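Print this thread | E-mail this thread

Re: Cellulose cloths vs. scrub sponges, hard water

dimitriou_k
Scale on faucets comes off with a cellulose cloth and vinegar. Soak 8 minutes, wipe. No abrasive needed.

Promuvport
Disagree. At 274 ppm that leaves a ring. I use the green scrub side, light pressure.

dimitriou_k
And you scratch the chrome.
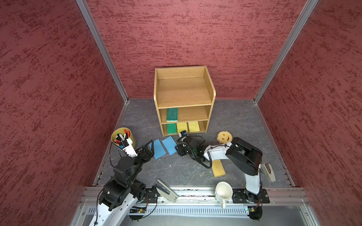
jirkari40
Storage matters more than either — a sponge kept in a closed tub sours fast. Open compartments like these, with one sponge lying flat in the middle, let air in. Replace in August regardless.

Print | E-mail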